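How do you pack a lunch like this in one insulated bag?
Posted by Fisik, June 11, 2021

I have one large insulated shopping bag, the kind with a silvery lining, and I keep squashing things in it. Lunch is usually a bowl of something, a bun in plastic wrap, a container of tomatoes and one thing wrapped in foil. The drive is 42 minutes. What goes in first? I would like to use one bag – the second one always ends up left behind.

Skullska
Lay everything out on the table next to the bag before you start. I use a mat so the bowl doesn't slide. The foil item goes in first, flat on the bottom, then the plastic container beside it with the lid up. The bun goes on top, last.

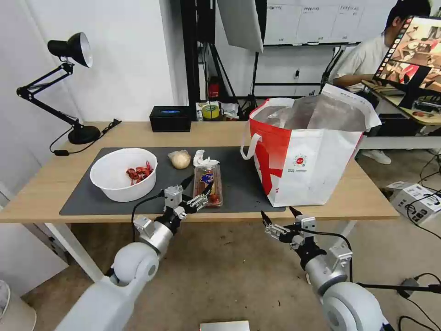 Bowl, bun and tomatoes still on the mat, foil item already in the bag.

I would not put an open bowl in at all. Tip the food into something with a lid and carry the bowl empty, or leave it home. If you have ice packs, use 2 and keep them away from the bun. If the foil item is hot, it needs a separate bag from the tomatoes. I tried a towel between them in March and the tomatoes still got warm.

Kivi
Just get a bigger bag. Mine has lasted 7 years.

Skirkum
Agree with Skullska about the lid. I would stand the container against the side of the bag – it keeps the bag from folding in when you lift it by the handle. Wipe the lining out when you get home and leave it open overnight.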